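# The Bed as a Sorting Table

Clearing a small bedroom is mostly a problem of surface area. The floor is needed for walking, the desk is usually part of the problem, and the shelves can't be emptied until there is somewhere to put what comes off them. That leaves the bed. A single mattress offers more flat space than any other piece of furniture in the room, it stands at a workable height, and it has one property no table has: it must be empty again by night.

Aurelia Hauser has cleared rooms for paying clients under the name Katetti for seven years, most of them rented rooms with one window and one door. She works from the bed in every case. Her method is written down on a single sheet, which she hands to clients before the first visit, and it deals almost entirely with order of operations.

## Preparation

Strip the bed to the fitted sheet. Pillows and blankets go out of the room, or onto a chair if there is no other room. A patterned sheet is better than a plain white one for small items, provided the pattern is large. Stripes work well. White packaging disappears on white cotton, and a clear plastic bag disappears on nearly anything.

The sheet should be due for washing. Boxes carry dust on the bottom face, and food packets shed crumbs at the seams. Hauser doesn't lay a towel or a plastic cover on top. Both slide, and a cover that slides takes the sorted groups with it.

Tuck the sheet tight before starting. A soft mattress dips under weight and tall boxes will lean toward the dip, so heavy things go near the head or foot, where the surface gets the least disturbance from someone reaching across.

## What goes on it

The first load should be mixed. Hauser takes everything from one drawer or one shelf, regardless of type, and sets it down in the middle. Sorting before it reaches the bed defeats the purpose, as the same item then gets handled twice.

From the middle, items move outward into groups:

- Food, sealed
- Food, opened
- Boxes with something inside
- Boxes with nothing inside
- Cloth
- Paper and books
- Wrapping and bags

The fourth group fills fastest. On one job in June, Eliécer Ticona, who works with Hauser on larger rooms, recorded 143 items from a bedroom with a single closet. Some 70 of them were empty packaging. He now opens every carton before assigning it to a group, including those that feel light.

Sealed snack packets need a separate note. They are mostly air, they don't stack, and they are easily crushed under a book. Ticona stands them upright in a shallow carton with the top seam facing up, so the flavor and date can be read without lifting each one out. Small printed boxes go beside them, dense side outward if the instructions matter and illustrated side outward if they don't.

Sponges and rolled cloths cause more hesitation than their value justifies. A new sponge is a kitchen item and leaves the room at once. A used one is waste. Cloths stay rolled until the end of the session, when they are opened, checked and either washed or folded.
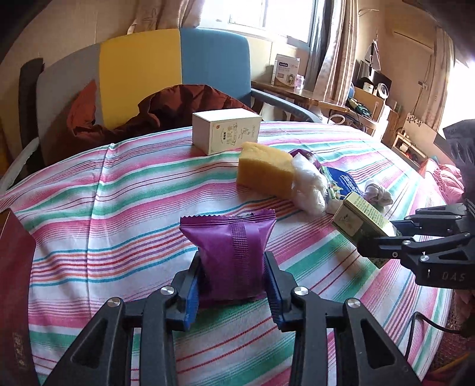
*Mixed load on a striped sheet: snack packet, small printed box, white carton, yellow sponge block and rolled cloth.*

## The chair problem

Almost every bedroom has a chair, and almost every chair has a jacket on it. Uyên Đồng rents a room in a shared house and cleared it by this method over two afternoons. She left the chair until last, on Hauser's instruction. The chair is treated as storage in use: clothing that will be worn again this week is allowed to stay there, up to one layer. Anything under that layer is sorted.

Đồng's main objection was to the time limit. Each load gets 20 minutes, after which the bed must be clear. "I had one group left that didn't belong anywhere," she said. "A phone cable, a birthday card, part of a curtain rail. I moved it from one end of the bed to the other for most of an hour."

Hauser's sheet covers this. Items without a group go into one carton, labeled with the date and closed. The carton may not be larger than a shoebox. If it fills, the groups were drawn too narrowly and need to be widened - usually by merging paper with small hardware, which most people keep in the same drawer anyway.

## Closing the session

Bags leave first. A plastic bag kept for reuse is folded flat and put inside another, and the outer one hangs on the door handle until the session ends. Torn wrapping goes straight into the waste, including small pieces, which otherwise work their way under the mattress edge.

Books and folders go back next, then boxes, then food. Cloth is last and goes to the laundry together with the sheet. Shake the sheet over the bathtub before washing it. Ticona has recovered two earrings and a SIM card this way.

A room of ordinary size takes four to six loads. Hauser recommends no more than three in a day. The window should be open throughout if the weather permits, and the curtains drawn back, as expiration dates printed on foil are hard to read under a ceiling lamp.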